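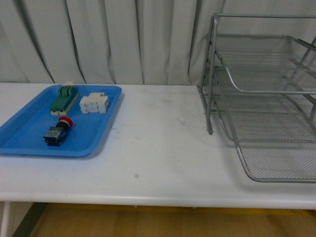
Skusumgate Parts Set
Version 4, maintained by Siiri Strazds

Contents
Notes and images on small control-panel components: push buttons, relay sockets, terminal blocks and enclosures. The set holds 297 records in 15 part groups. Loose parts and mounted parts share one numbering scheme, starting at 780.

Fields
part_id: integer, unique
group: short name from groups.txt
state: loose, mounted or unknown
marking: text on the part, copied as printed
note: free text, may be empty

Groups are assigned by body shape. Where a block could pass for either a relay or a terminal block, group is set to "block" and the doubt goes in note.
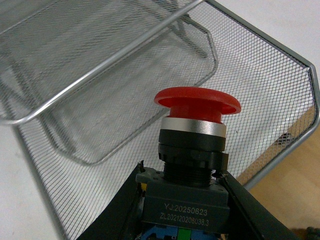 Markings are entered with their original punctuation and spacing. Line breaks become a single vertical bar. The gray contact block under the red mushroom-head button is entered as YJ:20250623|ZL202120208038.3, with the colon and the final period kept. No meaning is assigned to either string.

Known issues
Records imported from Drarkura have no state field. Two part groups from the Penrose list overlap and will be merged in January.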